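Carrelage et revêtements de sol : pose en damier
Notes de cours, module 5
Version du 2019-03-11

1. Objet de la séance

On traite du damier à deux teintes, posé droit ou en diagonale, sur chape ciment. Les autres appareillages (coupe de pierre, chevron, opus) sont vus en July, pardon aux lecteurs de l'ancienne version : en juillet, avec le module sur les sols extérieurs.

Le damier demande plus de soin au traçage qu'à la pose. Un écart de deux millimètres sur le premier rang se retrouve amplifié à l'autre bout de la pièce, et l'alternance des couleurs le rend très lisible. Sur un sol uni, le même défaut passe souvent inaperçu.

2. Choix des teintes

Le noir et blanc reste la référence historique. Il marque vite et fatigue dans les petites pièces. On lui préfère souvent deux teintes de clarté voisine, par exemple un vert menthe et un beige pâle. Le contraste baisse, le joint compte davantage. Prendre alors un joint accordé à la teinte la plus claire et le tester sur une chute. 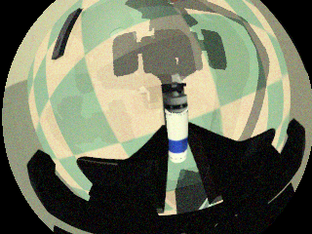
3. Contrôle du support

Planéité : règle de deux mètres, promenée dans tous les sens. Au-delà de la tolérance fixée au marché, on ragrée. Ne pas rattraper au mortier-colle.

Équerrage : mesurer les deux diagonales de la pièce. Dans le bâti ancien elles sont rarement égales. Noter l'écart sur le plan avant toute décision de calepinage.

Humidité : bombe à carbure, une mesure par local. Reporter la valeur sur la fiche de chantier.

4. Calepinage

Tracer les deux axes de la pièce au cordeau, puis vérifier leur perpendicularité par la méthode 3-4-5. Deux départs sont possibles : un carreau centré sur le croisement des axes, ou un joint centré. On retient celui qui laisse les coupes de rive les plus larges, au minimum un demi-carreau.

Exemple traité en cours : local technique de l'immeuble Skarkberg, carreaux de 48 x 48 cm de la gamme Anora. Les deux départs ont été dessinés. Le joint centré laissait une bande étroite le long du mur du fond, le carreau centré donnait des coupes correctes sur les quatre côtés.

Le long d'un mur hors équerre, la coupe varie d'un carreau à l'autre. Une plinthe de couleur claire souligne cette variation.

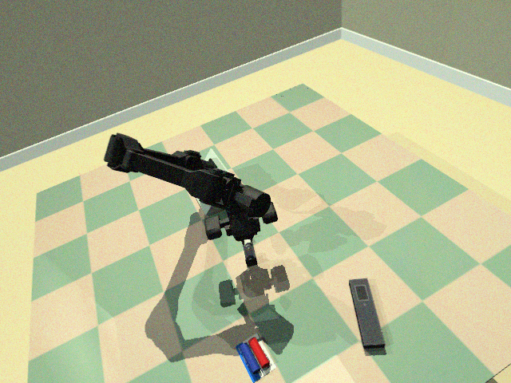 Si l'écart est important, on peut interposer une bande unie entre le damier et la plinthe. Le damier reste alors d'équerre et c'est la bande qui absorbe le défaut. Cette solution se décide au calepinage, avec l'accord écrit du client, car elle modifie les quantités des deux teintes.

5. Pose en diagonale

Les axes sont tracés à 45 degrés. Toutes les rives sont en coupe, ce qui augmente les chutes. Prévoir la marge de commande en conséquence et vérifier que les deux teintes viennent du même bain de fabrication. Commencer par le rang de la grande diagonale, caler à la règle, laisser prendre avant de poursuivre de part et d'autre.

Vu de biais et de près du sol, un damier montre ses défauts d'alignement bien mieux qu'à hauteur d'homme. Le contrôle final se fait donc accroupi, depuis deux angles opposés de la pièce. 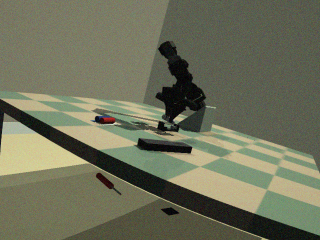 Kozłowski : sur nos chantiers, on fait ce contrôle avant la prise de la colle, rang par rang. Après, il ne sert plus qu'à constater.

La remarque est retenue. Le contrôle se fait à chaque rang, puis une dernière fois avant jointoiement.

6. Travail à rendre

Calepinage complet de la salle commune Jorkside, plan fourni, référence 1085. Échelle 1/20, deux variantes de départ, coupes de rive cotées, quantités par teinte. Les joints de fractionnement du support doivent figurer sur le plan.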